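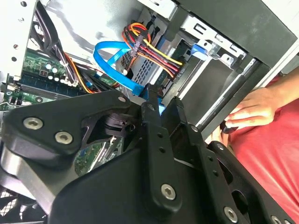
Skonent completes service of disassembly cell at Gristemgate

29 July 2022

Skonent has returned its computer disassembly cell at Gristemgate to regular operation after a scheduled service. The cell, which opens used desktop computers for parts recovery, had handled 1,404 machines since its last inspection.

Technicians replaced the gripper's finger pads and tightened the hex-socket screws on its plates to the values set by the supplier, Celtik. The wrist camera was then recalibrated, and the robot was guided through 12 trial approaches inside open cases with an operator at the bench. Particular attention was given to clearance near data cables and power connectors – the area where most stops had been recorded.

The work took four days. The inspection interval has been shortened to five weeks, and spare pads will now be stored at the site. A similar service of the second cell, at the Zariņš plant, is planned for September.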